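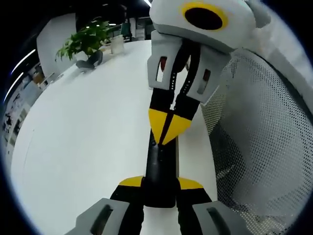

Hand-held gripper at work with a grey soft toy, one of the objects in the Lerkudum set.

Soft toys and cups: Holent opens up its hand-taught robot tasks

Holent has put out the first part of Lerkudum, its collection of household jobs recorded by hand for robots to learn from. 1,038 recordings so far, all of them made by people holding a gripper. More due in May.

The company works out of two floors in Gurkirdale and has kept fairly quiet until now. Friday's release covers picking up, putting down, handing over and tidying away. Soft things make up a big share of it, toys mostly, along with gloves, socks and a few cushions.

The method is simple enough. A person holds the gripper, squeezes to close the fingers, and does the job the way they would do it at home. A wide-angle camera on the tool records the lot. Later the movement of the tool and the opening of the fingers are worked out from the video and handed to a robot arm fitted with the same sort of fingers. No arm needed while recording, which keeps the cost down and means the work can be done at any desk or kitchen table.

Holent does use remote control too, but for less of it. 300 of the recordings in the release were made with an operator steering an arm from a second desk. Those take longer. Operators told us a toy that takes a few seconds to move by hand can take most of a minute from the other desk, and that their shoulders know about it by lunchtime.

Why toys? A hard block is the same shape every time you grab it. A plush one squashes, sags, rolls over and gets its ears in the way. Squeeze too little and it slides out, too much and the fingers close on a fistful of fluff and the thing swings about. People sort this out without thinking and the hope is that enough examples will let a robot do the same. The early results are mixed. Holent says its test arm now manages the "toy into basket" job on most tries but still struggles when toys are piled up or lying face down on a pale surface.

Recording was done by 31 people, none of them robot engineers. They got a morning's training and then a list of jobs. The instructions, a copy of which comes with the release, are short and quite blunt. Move at normal speed. Don't show off. Keep your other hand out of it. If you drop something, pick it up again and carry on, don't start over. That last one matters, the company says, as a robot that has only ever seen perfect goes has no idea what to do after a bad one.

Desks were left as they were found, plants, cups and all. An earlier batch was shot on a bare bench against a plain backdrop and the arm trained on it went to pieces as soon as it was moved to a normal office. That batch has been dropped from the release altogether.

The software that turns video into movement is called Mạc. It is included, though only in a cut down version, and the full one stays in house for now. Users will need to do thier own calibration if they build a gripper with different fingers. There are drawings for the printed parts in the download. Finger pads are listed separately and wear out, so print spares.

Some grumbles already from those who had it early. File names are a mess, the left-handed recordings are not marked as such, and a good number of clips begin before the tool has been picked up properly. Holent has promised a tidied index and says the left-handed ones will be labelled in the next update. It would not say when the full version of Mạc might follow.

Next up is cloth. Folding, mostly, with tea towels first and shirts later in the year if the towels go well. The target for the second part is another 800 recordings, with more of them done in real homes and fewer in offices. Two-handed jobs are planned as well, one gripper in each hand, but the company admits that lining up the two videos is giving it trouble.

People living in or near Gurkirdale can put there names down for recording sessions. Paid by the half day, no experience wanted, tea provided. Evening slots are full until the end of May, daytime ones still open.

The download is free for teaching and research. Anyone wanting it for a product has to write in first.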